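Pruvelari 2: grasp planner now separates "what to hold" from "where to put it"

September 24, 2020

The second release of Pruvelari, our grasp and placement planner, is on the internal package server. Most of the work since the last release went into one change. The planner used to pick a grasp and a placement pose together, in a single search. It now solves them as two steps and passes a short list of candidates from the first to the second.

The old method worked well on boxes and bottles. It did poorly on gears. A gear has a lot of symmetry, so the search found hundreds of grasps that were the same grasp turned by one tooth, and it spent its time budget comparing them. On the Soriano arm the planner would often hit the 500 millisecond limit and return whatever it had, usually a grip across the face that left no room to set the part down.

Version 2 removes those duplicates first. The perception node, Remar, reports each part with an axis and a symmetry order, and the planner keeps one grasp per group. The candidate list is capped at 100. Placement then runs on that list only, and any grasp that would put a finger between the part and the dish is thrown out before the motion planner sees it.
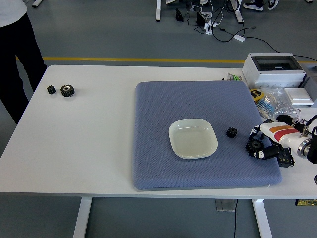
Tilt is the other thing to know about. The fingers rarely close on a gear with its face level, and the old code assumed they did. After the grasp closes, Remar now takes a second look at the part and sends a corrected pose in the hand frame. The placement step uses that pose and ignores the one it planned with. If the correction is larger than the limit set in the config file, the arm stops and asks for a regrasp — this is on by default and we suggest leaving it on.

We ran 600 planning requests from saved logs through both versions. The new one stayed inside the time limit on all of them. These were replays, so they say nothing about how often a part ends up where it should. Arm trials are still to come and we will report them separately.

Known problems: dark parts lying flat can lose their inner edge in the depth image, and Remar then guesses the axis from the outer rim alone. Small gears are affected most. Two parts lying close together are sometimes merged into one.

To upgrade, pull the new package and rerun the hand calibration. Old config files will load, but the "joint_search" setting is ignored and prints a warning. The Anumon simulator plugin still expects the old message format — a matching version is planned for November.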